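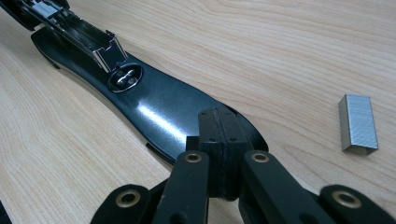 The Stapler Drawer at Trerevitz

Welcome to my favourite corner of the Trerevitz stationery room! Staplers get used every day and hardly ever looked at, which is a shame (they really are lovely things). I've been sorting through ours since September, with plenty of help from Dinesh Mudaliar, who is every bit as keen as I am.

Black and chrome
A glossy black base with a little round anvil plate set into it, two small grooves side by side to fold the staple legs. I could look at that shine all day!

Swung open
Chrome staple channel out on show, on a pale wooden table with beautiful long grain.

We have 17 staplers so far, and Balakrishnan Kaimal has promised us 5 more. More pictures when they're polished!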